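Re: Cleaning and storing old lab glass at home
3 min read
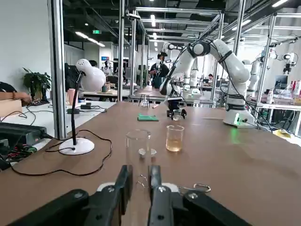 Dear all,

I write in reply to the question from the Tonlow member, which I quote so that newer readers can follow.

> I have bought a mixed box of laboratory glass at a house sale, 33 pieces,
> mostly beakers and a few flasks. Many have a grey bloom on the inside
> and two have a brown line where some liquid has stood. I would like to
> use the beakers for mixing dyes and the small flasks for show. Is it
> safe to clean them at the kitchen sink, and what should I use? Also,
> how much table do I need? My table is also where we eat.

I will take the last question first. Please do not use the table where you eat. You do not know what was in this glass before it came to you, and a dye is also not something to have near bread. In my first year I made this mistake and my family still reminds me of it.

A long table is best, if you can find the room for one. I like to have the tall empty beaker near me, the one with liquid to the right of it, and the small flask with the narrow neck far back, where a sleeve does not catch it. The green sponge on the brown table lies flat towards the middle, and this is also my habit. Small white things, such as caps, I would put in a saucer. They roll, and against a brown table you see them well but on a pale floor you do not see them at all.

A desk lamp is very useful for this work. Grey bloom is almost invisible in light from the ceiling. When the lamp stands low at one side and you turn the beaker slowly, you see it at once. My only complaint about such a lamp is the cable. If it lies across the table in curves, sooner or later you will pull it with your elbow and a flask will go. I lead mine over the back edge and hold it with a clip.

Now the cleaning. For the first wash I use warm water and a little ordinary washing-up liquid, in a plastic bowl that is kept only for this purpose. Wear gloves. Do not pour hot water into cold glass, even when it is the good kind, for you cannot know if there is already a small crack. After this I rinse three times and let the pieces stand upside down on a folded towel.

The bloom is of two sorts. If it is lime, it goes away with white vinegar left overnight. If it stays after two nights of vinegar, the surface of the glass itself is damaged and you can rub until October without any result. Such pieces are good for pencils.

The brown line is more difficult to judge from a letter. I would soak these two separately and not use them for anything until they are clear. If there is a smell, please stop and ask at your local waste site.

For the narrow necks a sponge cannot help you. I use a thin bottle brush from Alva, their number 517, which bends without scratching. Dry rice also works, with a little water, but it takes patience — and one must get all the rice out again.

For storing, I wrap each piece in plain paper and write the volume on the outside. Beakers can stand one inside another only with paper between them. I lost a very nice 2000 ml beaker by forgetting this. It sat so tightly on its neighbour that both of them broke when I tried to part them.

At the Trimodbridge fair I saw boxes with card dividers, which looked practical. I did not ask the price. Perhaps another member knows it.

With kind greetings to the list

Comments (3)

I would add that vinegar must not be mixed with bleach, never. Some people keep both under the same sink.

Thank you for this. I had 70 test tubes with lime and the vinegar took it from all but a few. The brush I could not find, is the number still the same?

The Trimodbridge boxes are good but the dividers are too low for tall beakers. I cut my own from thick card.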